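Tautahi Bench Sorting Cell
Item no. 301
Sold and supported by Plokholm
Page updated 2024-07-01

Home > Cells and benches > Small part sorting > Tautahi Bench Sorting Cell

Hi, I'm Keith McPhee and I look after the bench cells at Plokholm. I also write these pages, so if something on here is confusing you know who to yell at! This is the page I send people to when they've been told to "look into a robot" and have a budget meeting coming up. It's longer than the brochure and it has more about money in it.

The Tautahi is our table-sized cell for picking up small loose parts and putting them somewhere else. One arm on a base block, one gripper, one table, one controller. It's for people who sort by hand at the moment and want to find out if an arm can take over a piece of that, before anybody signs for a full line. Most of our buyers are small shops and college labs, plus a few repair outfits with bins and bins of little bits to get through.

Every order starts with a layout model. You send me your room measurements and some idea of your parts, and we build the whole thing in Pradunix (our planning software) so you can see the arm over the table, with your door and your outlets where they really are. We usually drop in plain colored blocks for the parts at first and swap in your own shapes later. I love this stage. People change their minds all the time in the model and it costs them next to nothing, whereas moving a real base after it's been bolted down is a miserable afternoon and you'll get a bill for it.
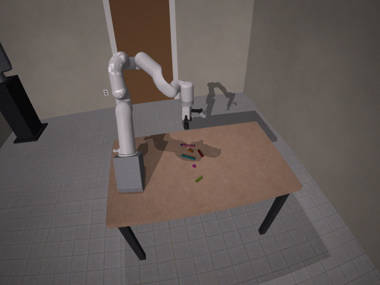

The layout model is $500, and we take that off the price if you go on to buy the cell. If you don't buy, you keep the files and we part as friends. You get 2 rounds of changes in that price. A third round is fine too, I just have to quote it.

What's in the box (well, the crate)

Six-joint arm, white
Base block and mounting hardware
Table with black legs
Peren two-finger gripper with one set of spare fingertips
Controller, hand pendant and cables
Pradunix license for one computer
One day of setup at your place, travel extra

What isn't in it, and please put these in your budget now: any fencing or scanners your safety person asks for, a computer to run Pradunix on, bins and trays, electrical work, and any special fingertips. Fingertips are the one that gets people. The standard ones are good with blocky parts that have a couple of flat sides. If your parts are round, greasy or bendy, talk to me before you send me a purchase order and not after, please, I'm begging you.

Planning the room

Measure the room with the door open. I know that sounds silly, but a door that swings into the space where the arm wants to be has cost more than one customer a redo. Mark where your outlets are and how far up the wall they sit. Tell me what the floor is made of as well. Tile is okay for the table, but I'd like to know if any of it is cracked or hollow under the legs.

Think about where the base block goes on the table, too. I nearly always start with it over to one side. That leaves you one big open stretch of tabletop for parts and trays, and people can get at the near edge for loading. If you want to feed from both sides we can shift it, but you lose some of that open area and I'd want to run the reach check again.

The second arm question

Everybody asks! You can have a smaller arm on its own floor pedestal, next to the table, sharing the same controller cabinet. It's a separate line on the quote, and the pedestal is a separate line under that, so look for both. My honest advice is to have it drawn into the layout model even if you're only buying one arm this year. Then you know the floor spot is free, and you can run the cable tray once. A customer in June did it the other way around and ended up moving a storage cabinet, a sink and a very grumpy photocopier.

If you do plan for two, we need to set the shared zone over the table where only one arm is allowed in at a time. That's software, and it's included, but allow an extra half day of setup for it.

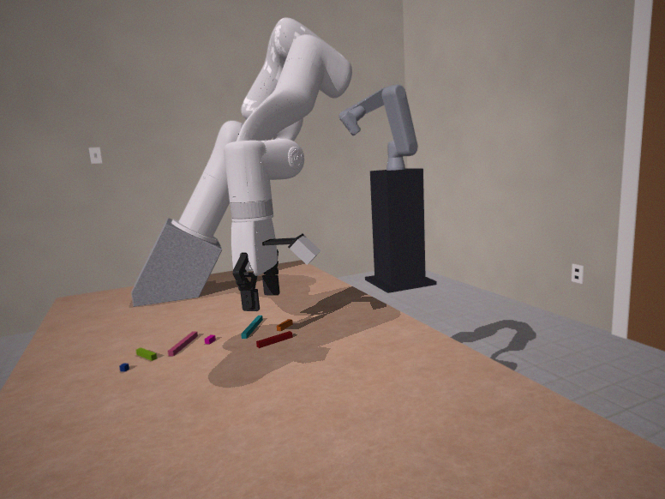
Two-arm layout in the planning model: main arm with open gripper over the test blocks, smaller gray arm on its pedestal behind.

Back to money. I'd split your budget sheet into three parts: the cell itself, getting the room ready, and the first year of running it. The last one is where I see blank boxes. Put in fingertips, a service visit, and somebody's time. By time I mean a real person with hours set aside to teach the arm new parts, and it'll be more hours in the first couple of months than you'd like. It drops off after that.

Delivery is 70 days from the signed layout. Signed layout, mind you, not from the first phone call. If you've got grant money or a year-end date hanging over you, count backward from there and then call me sooner than that. Payment is half on the signed layout and the rest when the cell is set up and you've watched it pick your own parts.

Can you rent one? Yes, by the quarter, and part of the rent comes off if you decide to keep it. Rented cells come with the one-arm setup only.

Do you take old equipment in trade? Sometimes. Send me the model and the hours on it and I'll tell you straight.

Does the table have to be yours? No, but then I need a drawing of it with the leg positions, and the setup day may turn into two.

To get a quote, send your room sketch, a short note on your parts and how many you handle in a shift to the Plokholm quote desk, and put item 301 in the subject line so it lands with me. Pencil sketches are fine.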